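16 juin 2018

Cahier d'atelier, reliure et papier. Suite de l'histoire de la colle qui ne tient pas sur les dos arrondis.

Bon, je reprends où je m'étais arrêtée : le registre de 1955, celui de la maison Ljungberg, avec son dos qui bâille comme une vieille chaussure. J'ai refait un mélange colle d'amidon / méthylcellulose, moitié-moitié, et cette fois j'ai laissé gonfler la méthyl toute la nuit (Sanne me le répète depuis octobre, d'accord, d'accord, elle avait raison).

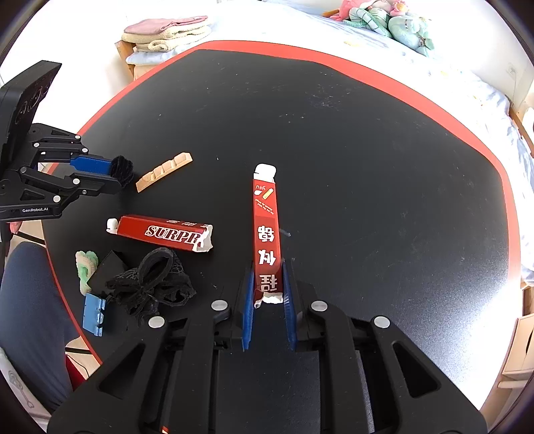
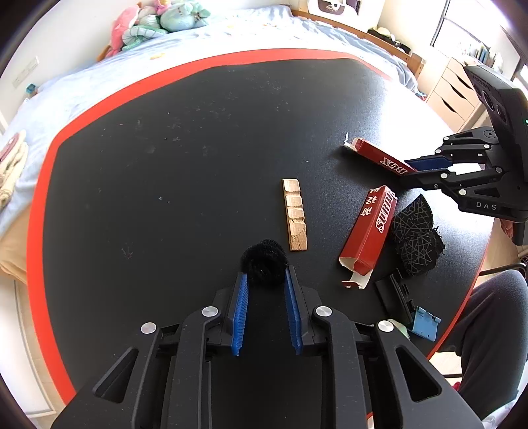 La table noire à bord rouge : l'étui rouge déchiré à un bout, puis l'anneau noir pelucheux.

Donc, les essais. J'ai préparé 11 bandelettes de papier japonais, toutes coupées dans le même sens des fibres, et je les ai collées sur des chutes de toile Trerska, celle qui peluche un peu. Une bandelette fichue tout de suite (mon coude, pas de commentaire), il en reste 10. Le mélange moitié-moitié glisse bien sous le pinceau, on a tout le temps de repositionner, c'est un vrai bonheur après la colle pure qui prenait avant même que j'aie posé mon plioir ! Par contre, au séchage ça tire. Pas énormément, mais les bords remontent, et sur un dos rond ça ne pardonne pas.

Deuxième série avec un tiers de méthyl seulement. Nettement mieux à plat. Je n'ai pas encore osé plier les bandelettes, je veux qu'elles passent la nuit sous poids d'abord. Ulla dit que je suis trop prudente et qu'à Wilosbridge ils plient au bout de deux heures. Peut-être, mais à Wilosbridge ils ont une pièce climatisée et nous on a une fenêtre qui ferme mal.

À propos de l'humidité : l'hygromètre au-dessus de l'évier raconte n'importe quoi, il dit la même chose qu'il pleuve ou qu'il fasse grand beau. Ne pas s'y fier, prendre le petit qui est dans le tiroir des aiguilles.

Le registre lui-même, maintenant. J'ai démonté le premier cahier et surprise, la couture d'origine est très belle, sur rubans, fil de lin à peine jauni. Ce serait un crime de tout recoudre. Mon idée (à discuter avec Sanne) : garder la couture, nettoyer l'ancienne colle au cataplasme, arrondir à nouveau très doucement, puis deux couches de papier japonais et une toile fine par-dessus. La colle animale du fond du dos est dure comme du caramel, il va falloir de la patience et changer les cataplasmes souvent. J'ai fait un petit carré test côté queue : elle ramollit bien et se retire à la spatule d'os sans arracher le papier. Ouf.

Pour la couvrure, Punura m'a répondu, ils n'ont plus le brun tabac, il reste un brun plus rouge qui me plaît moyennement. J'ai demandé un échantillon avant de râler.

À faire :
- plier les bandelettes de la série 2, noter lesquelles craquent
- refaire de l'amidon, le pot du frigo sent bizarre
- affûter le couteau à parer, il broute
- rappeler Ulla pour la presse à endosser, elle en a besoin aussi et on ne va pas se la disputer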